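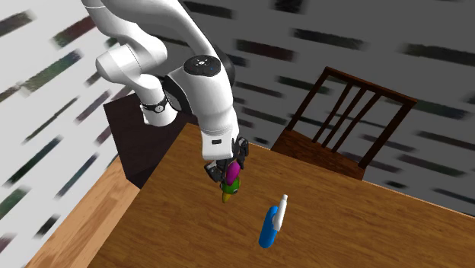 El brazo con una pieza de color en la pinza y el pulverizador azul tumbado en la mesa. Simulación del taller.

Trucos del taller de robótica: recoger una mesa con el brazo simulado

Esta página es para los alumnos del taller Grusgate, y también para quien prepara el ejercicio de recoger la mesa en su casa. El español no es mi primera lengua, así que pido paciencia con alguna frase. Los consejos los escribí durante el curso, en el cuaderno, y ahora los paso a limpio antes de la muestra de junio.

Antes de mover nada

Guardad una copia de la escena con la mesa como os la entregamos. Quien trabaja sobre el archivo original pierde después la tarde buscando dónde estaba cada cosa. Nosotros ponemos al nombre de la copia la palabra "mesa" y las iniciales del equipo, nada más.

Mirad la mesa desde dos puntos de vista. Con la vista general se comprueba que el brazo no choca con los objetos vecinos. Con la vista cercana se comprueba el agarre. Muchos equipos miran solamente la segunda y se olvidan del codo, que es ancho y pasa por sitios donde no lo esperamos.

Bajad la velocidad a 5 por ciento para el primer intento. Es aburrido, ya lo sé. Cuando el recorrido sale limpio, se puede subir hasta 70 por ciento, y más arriba no damos puntos extra.

Elegir por dónde se coge

Un objeto de forma irregular tiene casi siempre una parte más recta que las otras. Buscad esa parte. En las figuras de animales suele ser el cuerpo; la cabeza, el pico y la cola son malas zonas, demasiado estrechas o inclinadas, y la figura gira entre los dedos.

Abrid la pinza un poco más que el ancho de la pieza y bajad en vertical. Si los dedos entran inclinados, uno toca primero y empuja la figura. Esto se corrige girando la muñeca antes de bajar, y no durante la bajada.

Para cerrar, primero poca fuerza. Después levantáis la pieza 8 milímetros, esperáis un momento y miráis si se ha movido. Si está quieta, seguís. Si se ha inclinado, la bajáis otra vez y cambiáis el punto de agarre. Apretar más fuerte no arregla un punto malo.
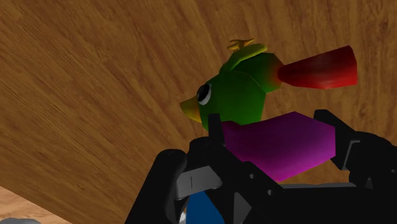 El pájaro de juguete visto de cerca: el cuerpo morado queda entre los dedos negros.

Anotad en la ficha hacia dónde mira la figura. Con un pájaro es fácil, se escribe la dirección del pico. Con un objeto redondo hay que inventar una referencia, por ejemplo una mancha de color. En la última prueba se pide dejar cada figura con la misma orientación, y los que no anotaron tienen que adivinar.

Botellas y pulverizadores

Una botella tumbada rueda si la tocamos de lado. Es mejor acercarse desde arriba, con los dedos a los dos lados del cuerpo, y dejar libre el cabezal. El gatillo es la trampa clásica: parece un buen asidero y no lo es.

Decidid el orden antes de empezar. Yo recomiendo sacar primero la pieza pequeña, si tiene el camino libre, y dejar la botella para el final. El equipo Skeveck lo hace siempre al revés y también le va bien, de manera que esto no es una ley.

Subid la pieza por encima del objeto más alto antes de moverla en horizontal. El camino corto, a poca altura, ahorra unos segundos y tira cosas.

Problemas que se repiten

La figura tiembla en la pinza. Normalmente los dedos están cerrados más allá de la superficie del objeto y el simulador intenta separarlos. Abrid un poco.

La figura atraviesa la mesa al soltarla. Revisad si la tabla tiene activadas las colisiones. Suele pasar después de cambiar la textura de la madera.

El brazo da una vuelta muy grande para un movimiento pequeño. Añadid un punto intermedio, más o menos a media altura, y volved a calcular.

Cada vez sale un resultado distinto. Fijad la semilla. En el taller usamos la 1318 para todos, y así podemos comparar los equipos entre ellos.

Para la entrega

Se entrega la escena, el programa y una hoja con los intentos, incluidos los malos. Los intentos malos con una buena explicación puntúan igual que los buenos. En la hoja basta con tres columnas: punto de agarre, fuerza, qué pasó. Por favor, letra clara, o a máquina.

Los que participan en el encuentro de Itstead deben usar además la plantilla Teixeira, que se pide en la mesa de inscripción. Los archivos se recogen hasta las siete de la tarde. Dejad vuestro ordenador apagado y la silla en su sitio.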